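Ticket: Kikell handover policy scores too well
Project: Estex
Status: reopened, again
Opened: 28th September

Reported: the policy hits 80 percent on held-out clips. Last week it could barely find the table. I would love to believe this.

Checked first: the split. Clips were shuffled after being cut from longer sessions, so neighbors landed on both sides of the fence. The model was being tested on its own homework.

Tried: split by session. 2,382 clips left for training. Score dropped to 64 percent, which hurt and was more plausible.

Tried: padding back up to 3,000 clips with crops and color shifts. No change, except to the electric bill.

Tried: swapping the Koval encoder for the Atasia one. Same number, slower. Swapped back.

Still open: I hid the object in every test clip with a gray square and the score hardly moved. So the policy is getting its answer from somewhere else — my money is on the background.
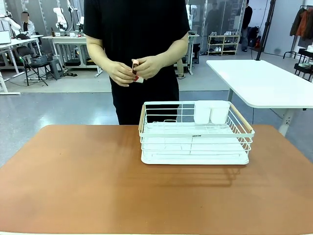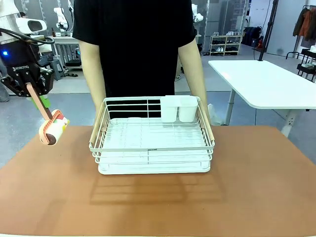
Next step is a masking run, one region at a time, with the weights frozen and the same test sessions throughout. Gray square over the object was the first pass. Second pass covers the furniture, starting with the white dish rack, handles and both utensil cups included, as it's the thing I would memorize if I were lazy and had a loss to minimize. Third pass covers the person's hands. If the score survives all three, I'm going after the coats on the clothes rack.

Leaving this assigned to me. Please don't quote the 80 in any slides. If it's already in the slides, please take it out.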